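Hardness and the Dishwasher: Notes on Caring for Cut Glass
From the Clilwood Glass Society newsletter, Technical Notes

Members continue to ask why older cut pieces turn cloudy and whether the damage can be reversed. The answer depends on which of two conditions is present.

The first is scale. Hard water leaves calcium carbonate on the surface as it dries, and the deposit collects where facets meet, because a towel does not reach into the angle. Scale dissolves in a weak acid. White vinegar diluted with an equal part of lukewarm water is strong enough for most household pieces. Leave the solution in contact for 19 minutes, rinse with distilled water, and check under a side light. Repeat once if needed. Pieces with gilding, enamel, or a metal mount should be kept out of the bath and treated with a damp swab on the glass only.

The second is corrosion. Alkaline detergent and heat draw sodium and potassium out of the surface layer and leave a network of fine pits. No soak will restore it. The haze may seem to vanish when the glass is wet and return when it dries, so a member who tests a piece under the tap can be misled. Let it dry fully before deciding.
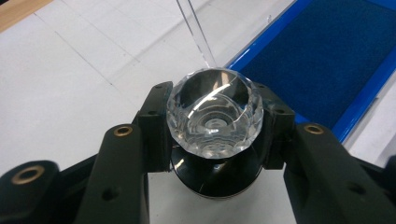
Lead glass is softer than soda-lime glass and takes a sharper cut, but it scratches more easily. Gerrit Van Rooij, who ran the June bench session, measured the wear on facet edges from two sets of tumblers. The set washed by hand kept its edges. The set that had gone through a dishwasher for 5 years showed rounding on the upper rim and haze on the foot. Detergent was the main factor, with contact between glasses on the rack a close second.

Polishing can remove light corrosion, at a cost. Cerium oxide on a felt wheel takes off the damaged layer along with some of the facet. On flat areas the loss is hard to see. On narrow miters it is obvious, and the piece loses value. Roos Jansen advises running the felt wheel at 800 rpm or less, with the slurry kept wet, and stopping to cool the glass by air only. Cold water on a warm piece can crack it.

Storage matters as much as washing. Stand stemware upright, with space between rims. Do not stack bowls without a sheet of soft, undyed cloth between them. Keep stoppers out of decanters unless both parts are completely dry, as trapped moisture starts the same leaching process described above.

The reference sheet on acid strengths has been revised and will be handed out at the next bench session. Members with a piece to be assessed should send its height and maker, if known, to Toon Timmermans before 1st November.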